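**배포일: 2022년 6월 11일 / 라크포트(Larkport) / 즉시 보도 가능**

# 도라덴트, 손에 쥐는 그리퍼용 손가락 패드 ‘스타닉스’와 ‘로우로’ 비교 시험 결과 공개

## 살림집에서 흔히 만나는 물건 117가지를 집고, 들고, 옮기며 얻은 기록을 누구나 읽을 수 있도록 내놓습니다

라크포트에 자리한 그리퍼 부품 제조사 도라덴트(Doradent)는 손에 쥐고 쓰는 그리퍼에 끼우는 손가락 패드 2종, 곧 골이 있는 ‘스타닉스(Stanix)’와 표면이 매끈한 ‘로우로(Louro)’를 나란히 놓고 살펴본 비교 시험의 결과를 오늘 공개합니다. 지난 2월에 첫 물건을 집어 올린 뒤로 저희 시험실 식구들이 참 많은 양말과 상자와 인형을 들었다 놓았다 했는데, 그 이야기를 이제야 여러분께 차근차근 들려드릴 수 있게 되어 무척 기쁩니다!

이번 시험에서 기록한 집기 시도는 모두 4,000회가 넘고, 그 가운데 2,043회는 그리퍼 두 개를 함께 쓰는 양손 작업이었습니다. 양손 작업을 이렇게 많이 넣은 것은 저희로서도 처음 해 보는 일이었습니다. 예전에는 한 손으로 집어서 한 손으로 놓는 동작을 주로 살폈는데, 패드를 사 가신 고객분들께서 보내 주시는 편지와 전화를 가만히 읽고 듣다 보면 결국 이야기가 “양손으로 들 때는 어떤가요?”로 모이곤 했습니다. 부드럽고 축 늘어지는 물건일수록 그 질문이 잦았고요.

## 무엇을 비교했나

비교의 중심은 손가락 패드입니다. 스타닉스는 표면에 가로로 골을 낸 패드로, 물건의 결을 파고들듯 잡아 주는 쪽에 무게를 두고 만들었습니다. 로우로는 골이 없는 대신 면 전체가 물건에 고르게 닿도록 다듬은 패드입니다. 두 제품 모두 같은 링크 구조의 손가락에 끼워 쓸 수 있어서 시험하는 동안 그리퍼 본체는 그대로 두고 패드만 갈아 끼웠습니다. 덕분에 본체가 달라서 생기는 차이를 걱정하지 않고 패드 이야기에만 귀를 기울일 수 있었습니다.

패드 말고도 함께 들여다본 것이 몇 가지 있습니다.

- **카메라 화각.** 그리퍼에 다는 카메라의 렌즈를 좁은 것과 넓은 것으로 바꿔 가며, 손가락 끝과 주변 물건이 영상에 얼마나 넉넉하게 담기는지 보았습니다.
- **손잡이와 당김쇠의 감각.** 오래 쥐고 있을 때 손목이 얼마나 고단한지, 살짝만 당겼을 때 손가락이 얼마나 고분고분 따라오는지를 작업자에게 물었습니다.
- **로봇 팔에 옮겨 달았을 때의 차이.** 손에 쥐고 잘 되던 동작이 팔 끝에 달았을 때도 그대로 되는지, 물건의 종류를 줄여서 확인했습니다.
- **제어기의 힘 설정.** 로봇 팔 쪽 시험에서는 손가락을 오므리는 힘을 약하게, 보통으로, 세게 바꾸어 가며 같은 물건을 다시 집었습니다.

욕심을 부리자면 끝이 없는 일이라 이번에는 여기까지로 선을 그었습니다. 손가락 길이를 바꾸는 시험과 물기가 있는 물건을 집는 시험은 다음 차례로 미루어 두었습니다.

## 왜 살림집의 물건인가

저희가 처음 패드를 만들던 시절에는 네모난 나무토막과 금속 원통을 늘어놓고 시험을 했습니다. 결과가 깔끔하고 표로 옮기기도 쉬웠지요. 그런데 그렇게 만든 패드를 들고 실제로 누군가의 거실에 들어가 보면, 나무토막은 어디에도 없고 반쯤 접힌 수건과 과자 봉지와 뚜껑이 헐거운 통이 저희를 맞이합니다. 그 자리에서 느낀 당황스러움을 저희 식구들은 지금도 생생하게 기억합니다.

그래서 이번에는 117가지 물건을 고를 때 값이 비싸거나 특별한 것을 찾지 않고, 평범한 집의 바닥과 서랍과 수납함에서 나올 법한 것을 골랐습니다. 크게 나누면 옷감과 봉제품, 얇은 상자와 종이 포장, 투명하거나 번들거리는 비닐 포장, 손잡이가 달린 주방 물건, 그리고 어디에도 넣기 애매한 잡동사니입니다. 마지막 묶음의 이름을 두고 꽤 오래 의논했는데 끝내 더 좋은 말을 찾지 못해 보고서에도 ‘잡동사니’로 올라가 있습니다.

물건을 놓는 방식도 일부러 가지런하게 하지 않았습니다. 탁자 위에 하나씩 띄워 놓은 배치, 여러 개가 겹쳐 쌓인 배치, 깊이가 있는 수납함에 담긴 배치를 모두 넣었고, 특히 수납함 배치에서는 손가락이 벽에 닿거나 이웃한 물건에 걸리는 일을 그대로 기록하게 했습니다. 창가처럼 빛이 강하게 드는 자리와 조명이 은은한 자리를 번갈아 쓴 것도 카메라를 시험하는 데 큰 도움이 되었습니다.

## 패드 비교: 스타닉스가 잘한 일, 로우로가 잘한 일

가장 궁금해하실 대목부터 말씀드리겠습니다. 모든 물건에서 앞선 패드는 없었습니다. 한쪽이 시원하게 이겼더라면 보도자료의 제목을 짓기가 한결 수월했을 텐데, 물건의 종류에 따라 결과가 뚜렷하게 갈렸고 저희는 그 갈림이야말로 쓰시는 분들께 쓸모 있는 정보라고 생각합니다.

**옷감과 봉제품**에서는 스타닉스가 편했습니다. 골 사이로 천이 조금씩 밀려 들어가면서 자리를 잡아 주기 때문에, 물건의 무게가 한쪽으로 쏠려도 천천히 미끄러져 내리는 일이 드물었습니다. 특히 속이 푹신한 물건은 손가락으로 누르면 쑥 들어갔다가 다시 부풀려고 하는데, 그렇게 되밀어 오는 순간에도 스타닉스는 잡은 자리를 잘 지켰습니다. 다만 올이 성긴 니트에서는 골에 실이 걸려 놓을 때 한 번 더 손가락을 벌려야 하는 경우가 있었고, 이 점은 보고서에 따로 적어 두었습니다.

**얇은 상자와 종이 포장**에서는 로우로가 더 나은 모습을 보였습니다. 면이 고르게 닿으니 상자 모서리가 덜 눌렸고, 세워서 옮길 때 흔들림도 적었습니다. 스타닉스로도 상자를 드는 데 어려움은 없지만, 얇은 종이 상자를 세게 쥐면 겉면에 골 자국이 옅게 남을 수 있습니다. 포장을 깨끗하게 지켜야 하는 분이라면 로우로를 먼저 써 보시기를 권합니다.

**비닐 포장**은 두 제품 모두에게 숙제를 남겼습니다. 바스락거리는 투명 비닐은 잡는 자리에 따라 결과가 아주 달라져서, 접힌 가장자리를 물면 두 패드 모두 잘 들었고 팽팽한 가운데를 물면 두 패드 모두 애를 먹었습니다. 작업자들의 의견도 여기서만큼은 좀처럼 모이지 않았습니다. 저희는 이 묶음의 결과를 서둘러 한 줄로 줄이지 않고, 시도별 메모를 그대로 붙여 공개하기로 했습니다.

**주방 물건**에서는 손잡이의 굵기가 패드보다 더 큰 몫을 했습니다. 가느다란 손잡이를 집을 때는 손가락 두 개가 얼마나 똑바로 마주 보느냐가 중요했고, 이는 링크의 핀을 얼마나 잘 조여 두었느냐와 이어집니다. 시험 도중 핀이 조금 헐거워진 그리퍼가 있었는데, 이를 다시 조인 뒤 같은 물건을 처음부터 다시 집었습니다. 번거로운 일이었지만 다시 하기를 잘했다고 모두 입을 모았습니다.

## 카메라와 제어기에서 배운 것

카메라 이야기는 짧게 하려고 마음먹었는데 막상 쓰다 보니 또 길어집니다. 너그럽게 읽어 주시면 고맙겠습니다.

화각이 넓은 렌즈는 손가락 끝과 물건, 그리고 물건이 담긴 통의 테두리까지 한꺼번에 보여 주어서 양손 작업을 되짚어 볼 때 특히 반가웠습니다. 한쪽 그리퍼에 단 카메라 영상만 보아도 다른 쪽 그리퍼가 어디로 들어오는지 알 수 있었으니까요. 대신 가장자리로 갈수록 모양이 휘고, 작은 글씨는 흐려집니다. 포장에 적힌 글을 읽어 물건을 구분하려는 분들께는 좁은 렌즈가 여전히 좋은 선택입니다. 밝은 창이 영상 안에 들어오면 바닥이나 벽이 하얗게 날아가는 현상도 자주 보았는데, 노출을 고정하는 설정과 자동으로 맡기는 설정을 모두 시험하고 그 차이를 보고서 뒤쪽에 실었습니다.

제어기의 힘 설정에서는 ‘보통’이 대체로 무난했습니다. 봉제품은 ‘세게’로 두어도 별 탈이 없었지만, 종이 상자는 ‘약하게’에서 시작해 조금씩 올리는 편이 좋았습니다. 로봇 팔에 옮겨 달았을 때 가장 달라진 것은 힘보다 접근하는 각도였습니다. 사람은 손목을 슬며시 비틀어 물건 밑으로 손가락을 밀어 넣는데, 팔은 미리 정해 준 길로 들어가니 수납함 벽에 손가락이 먼저 닿곤 했습니다. 이 부분은 팔을 다루시는 분들의 지혜를 꼭 빌리고 싶습니다. 좋은 방법을 알고 계신다면 아래 연락처로 편하게 말씀해 주세요.

## 시험을 이끈 사람의 말

도라덴트에서 시험실을 맡고 있는 이드리스 다피스(Idris Dafis)는 이번 공개를 앞두고 다음과 같이 소감을 전했습니다.

> “저는 손가락 패드를 오래 만들어 왔지만, 이번처럼 물건 하나하나에 정이 든 적은 없었습니다. 같은 수건을 패드만 바꿔 가며 여러 번 집다 보면, 어디가 두껍고 어디가 미끄러운지 손이 먼저 알게 됩니다. 그 감각을 숫자와 메모로 옮기는 일이 늘 어려운데, 작업해 주신 분들이 귀찮은 기색 없이 한 줄씩 꼼꼼하게 적어 주셔서 얼마나 고마웠는지 모릅니다.”

> “스타닉스를 쓰시던 분이 로우로로 바꾸셔도 좋고, 그 반대도 좋습니다. 둘 다 서랍에 넣어 두고 그날 집을 물건에 맞춰 끼우셔도 됩니다. 저희 자료가 그 선택을 조금이라도 덜 막막하게 해 드린다면 더 바랄 것이 없겠습니다.”

다피스는 이어서 실패한 시도를 지우지 않고 함께 공개하기로 한 결정에 대해서도 설명했습니다.

> “물건을 떨어뜨린 기록이야말로 제가 가장 자주 펼쳐 보는 쪽입니다. 언제 놓쳤는지, 어느 방향으로 미끄러졌는지, 다른 쪽 손가락이 그때 무엇을 하고 있었는지를 보면 다음 패드의 골을 얼마나 깊게 파야 할지 실마리가 잡힙니다. 다른 회사에서 일하시는 분들께도 분명히 도움이 될 테니, 마음껏 가져다 보시면 좋겠습니다.”

## 공개하는 자료

이번에 내놓는 자료에는 물건 목록과 물건별 결과표, 작업자가 남긴 메모, 렌즈별 비교 영상, 제어기 설정값이 담겨 있습니다. 결과표는 물건의 이름을 기준으로 찾아볼 수 있게 했고, 한 손 작업과 양손 작업을 따로 나누었습니다. 메모는 맞춤법만 가볍게 손보고 말투는 그대로 살렸습니다. “이건 정말 들기 싫었음” 같은 솔직한 한 줄도 있으니 읽는 재미가 제법 쏠쏠합니다.

자료는 도라덴트의 라크포트 사무실에 요청하시면 무료로 받아 보실 수 있습니다. 수업이나 연구에 쓰시는 것도 환영하며, 그럴 때는 어디에 쓰실 예정인지 한두 줄만 적어 보내 주세요. 저희가 궁금해서 여쭙는 것이니 부담은 갖지 않으셔도 됩니다.

스타닉스와 로우로를 직접 비교해 보고 싶은 분들을 위해서는 두 패드를 한 벌씩 담은 견본 꾸러미를 준비했습니다. 이미 저희 패드를 쓰고 계신 고객께는 다음 주문 때 다른 쪽 패드를 함께 넣어 드립니다. 끼우는 방법은 두 제품이 같아서 따로 공구를 새로 마련하실 필요가 없습니다.

## 양손 작업 기록 가운데서: 봉제 인형

양손 작업 묶음에서 저희가 가장 많은 이야기를 나눈 물건은 봉제 인형입니다. 머리는 크고 둥글며 팔다리는 제각각 늘어지니, 한쪽 그리퍼가 어디를 무느냐에 따라 다른 쪽이 잡아야 할 자리도 달라집니다. 몸통 아래쪽과 머리를 나누어 무는 방법, 두 그리퍼가 몸통 양옆을 마주 무는 방법, 다리와 팔을 하나씩 무는 방법을 차례로 적어 두고 서로 견주었습니다.

작업자들이 편하다고 꼽은 것은 첫 번째 방법이었습니다. 머리 쪽을 손가락으로 넓게 감싸고 아래쪽을 골이 있는 패드로 눌러 잡으면, 수납함 위에서 방향을 바꿀 때에도 두 손의 역할이 헷갈리지 않는다는 의견이 많았습니다. 물론 인형을 반듯하게 눕혀 드는 모습과는 거리가 있어서, 엎어진 채로 옆을 향한 자세도 자연스럽게 나옵니다. 자세를 얼마나 반듯하게 유지할 것인가는 쓰시는 분의 목적에 따라 정하시면 되겠습니다.

*파란 수납함 위에서 두 그리퍼로 갈색 곰 인형을 든 모습. 가까운 쪽 그리퍼가 인형의 아래쪽을, 오른쪽 그리퍼가 머리를 잡고 있다.*

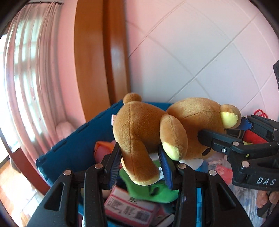
## 문의

도라덴트 라크포트 사무실 시험실
담당: 이드리스 다피스(Idris Dafis)

자료 요청과 견본 꾸러미 신청, 취재 문의를 모두 같은 창구에서 받습니다. 전화로 문의하실 때는 교환에 ‘패드 비교 자료’라고 말씀해 주시면 시험실로 바로 이어 드립니다.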